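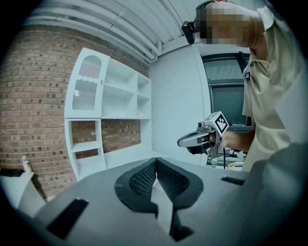
Keeping old family photographs: a talk with Loubna Fawzy

Loubna Fawzy repairs and stores paper for a living. Her workshop, Ashour, is on the second floor of a former shoe store in Latton, and most of what comes through the door belongs to families: wedding portraits, school pictures, letters, now and then a passport that got wet. She has been at it since she left the county archive, where she trained under Magdy Younis.

I met her on 8th March, between a customer with a suitcase of negatives and another who wanted a price over the phone. She talks quickly and does not like to give prices over the phone.

The suitcase had spent years in an attic. "Attics are the worst place in the house," Fawzy said. "In July it's an oven up there, then in winter it's freezing. Paper swells and shrinks, and the picture layer on top doesn't move at the same rate. So you get cracks." Basements come second on her list on account of the damp. She tells people to use a bedroom closet on an inside wall, on a shelf and off the floor.

The biggest job she has taken on was the Zanetti collection, 2,374 prints left to Cosimo Zanetti by his aunt. It took two winters. A lot of them were in the sticky-page albums that were sold everywhere when his aunt was raising her children.

"The glue turns yellow and it goes right through," she said. "Cosimo had been pulling them out with a butter knife. I asked him to stop doing that."

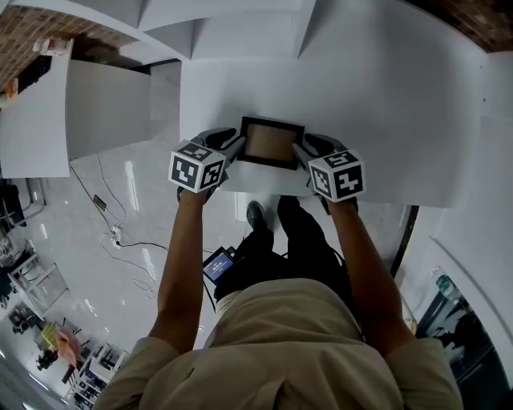
What should people use to get a print off a sticky page?

"Dental floss, the plain kind without wax. You slide it behind one corner and work it across slowly, like you're sawing. If it won't move, leave it alone and take a picture of the whole page. I've left plenty of them on the page."

She is less strict about gloves than I expected. Clean, dry hands are fine for the backs and edges of paper prints, she said, and cotton gloves make people clumsy. For negatives she does wear gloves, the thin nitrile ones, and she changes them often.

Writing on the back is another matter. Ballpoint presses through and shows on the front, and felt tip can bleed. She uses a soft pencil and writes lightly near the edge, with the print face down on something hard and clean. On glossy modern paper, where pencil will not take, she writes on the sleeve.

"Full names," she said. "I get boxes where every picture says Grandma. Whose grandma? There are three women in there who could be Grandma."

Fawzy keeps her own family's pictures in two flat boxes at home. Her mother, who grew up in a house with no camera, has exactly 5 pictures from before she was married, and they are copied and sent to every cousin who asked. The originals do not go on the wall. What hangs in the hallway is a set of copies, and she replaces them when they fade. 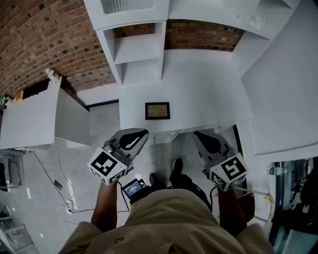 How many pictures should a family try to keep?

"Whatever fits in the space you'll look after. I had a client with 300 shots of the same lake. We kept nine. Throw out the blurry ones and the doubles first, and ask your relatives before you touch anything with a face in it."

Mahmoud Ouali, who shares the workshop and does the scanning, came in at this point to ask about the negatives. Some of them smelled of vinegar, a sign that the film base is breaking down. Fawzy had him move those to a separate box by the window and left it open a little. They would be scanned first, she said, and the rest could wait until the week after.

She then called back the customer who wanted a price and told him to bring the album in.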